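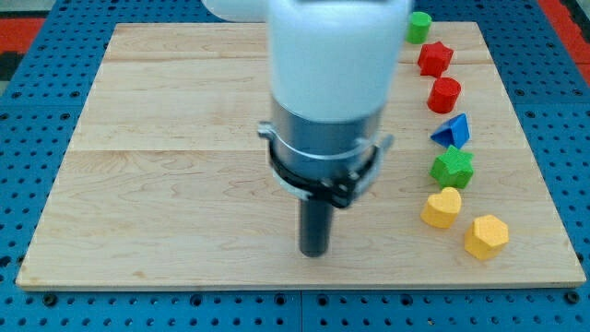 Workshop Gallery: Maple Board and Play Blocks

I was told a plain plank board would make people slow down and play. I have my doubts about anything that is supposed to make people slow down, but Hadiza Shehu glued one up for the family room at Hullside anyway, and the page needed filling.

The maple came from Koltside, where Ladi Nwachukwu swore it was all clear stock. Look at the swirls left of center and the orange-brown streaks and decide for yourself. I would call it figured. He would probably charge more if I did.

The planks run side to side and the seams are easy to find. Hadiza says they will "settle in." I have heard that about joints before, and I'll believe it after 12 months of radiator heat.

Blocks are the shape-sorter kind, wooden and colorful: a green cylinder, a red one, a blue triangular prism, a red star with rounded points. The star is my favorite, which I admit grudgingly. Every sorter I have owned lost its star first.

The blue pegboard table is sturdy enough. Whether anybody needs a table full of holes in a room full of small children is another matter, and I raised it in March. The answer was that it wipes down easily. So does a table without holes.

Finish is two coats of oil, supposedly food safe. Hadiza wants a third coat before the board goes out. Ladi says two is plenty, but then he isn't the one sanding out the juice rings.

The board moves to Droltholm next, for 5 weeks. I'll check the seams when it comes back.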